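Garment folding (workplace automation)

Garment folding is the part of laundry and returns work where a clean piece of clothing gets flattened, squared up and made small enough to go on a shelf or in a bag. I've been editing the entries on this wiki about automation in ordinary jobs for a while now, and this is the one I keep coming back to, partly since I folded for a living myself for four years (at the Brurlow returns center, second shift, the cold end of the building). So forgive me if it gets a bit personal in places!

Background

Machines have been able to fold flat things for ages. Sheets, towels, tablecloths, all fine: feed in a corner, out comes a rectangle. Clothing is another story. A shirt has sleeves, a coat has a hood, and everything comes out of the bin in a lump. At Brurlow we had a Stestik folding table, a big humming thing with flaps, and it did plain T-shirts beautifully as long as a person laid each one on it first. That laying out is called "presenting" in the trade, and it's where most of the hours go.

Fekbridge, the company that took over our building, wanted arms to do the presenting too. Their approach is learning from people. A worker does the job by hand with a gripper tool, the tool records what happens, and the arm's software is trained on the recordings. The in-house name for the system is Kárason, which everyone on the floor shortened to Kára within a week.

Puffer jackets

Quilted jackets are the classic hard case, and I could talk about them all day. They're slippery, they're full of air, and they spring back the second you let go. You want the front facing up, the sleeves out to the sides and the hem straight before you even think about folding. Then the sleeves come in over the zipper, you press out the air from the hem toward the collar, and you fold up in thirds. A person does the pressing with a forearm, without thinking about it. With two small finger pads you have to do it in little pats, and it's slow going.
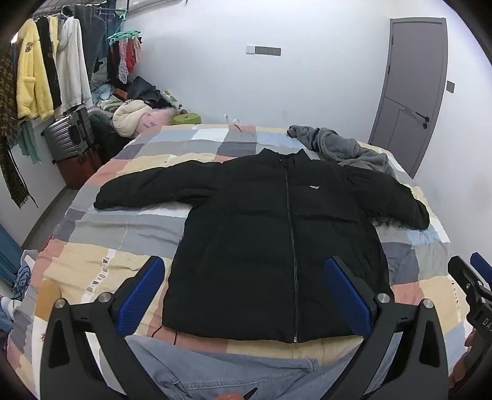
BRURLOW, 24 December 2023

A black puffer, laid out and ready for its sleeves to come in, is about as friendly as this garment gets. The stand-up collar with the rolled hood is the bit I'd worry about, because it makes a ridge that wants to tip the whole fold over. Dark quilting is also tough for cameras (the channels all look alike), though the long zipper down the center gives you a nice line to work from. The blue textured pads on the gripper fingers are what you'd use to pinch the shell, and I'd go for a cuff first. Others start at the hem. There's a long argument about this on the talk page and I'm not winning it.

Jeans, for what it's worth, are much easier. Denim stays where you put it.

Effects on the work

The official target at Brurlow was 300 pieces per person per shift. When Kára took over the plain shirts, the target went down to 100, which sounded wonderful until we worked out what the 100 were: coats, hoodies, anything with straps, anything with a broken zipper. All the nice easy pieces that let your mind wander were gone. My wrists felt better. My head was more tired. I've heard the same from folks at other sites, and I think it's the most common complaint in this whole line of work.

Some new jobs did come out of it. Demonstrators, the people who do the recorded folding, got a small bump in hourly pay and could sit down between takes. Aksel Hallgrímsson moved over from packing to demonstrating and turned out to have the steadiest hands on the shift, so for a stretch the arms all folded a bit like him, with that little tug on the left cuff before the first turn. We could spot it from across the floor.

There's an open question about who owns that kind of know-how. The demonstrators signed a form, and the form covers recordings, but it doesn't say much about what happens if the system is sold to another site. People asked about this in March and were told it was being looked at.

Staffing

Brurlow had 70 folders before the arms came in. Nobody was let go outright, but people who left weren't replaced, and the late shift was folded (sorry) into the day shift. I left during that stretch, so someone who's still there should please update this section.

See also

Presenting (laundry)
Sleeve-first versus hem-first folding
Piece rates and shift targets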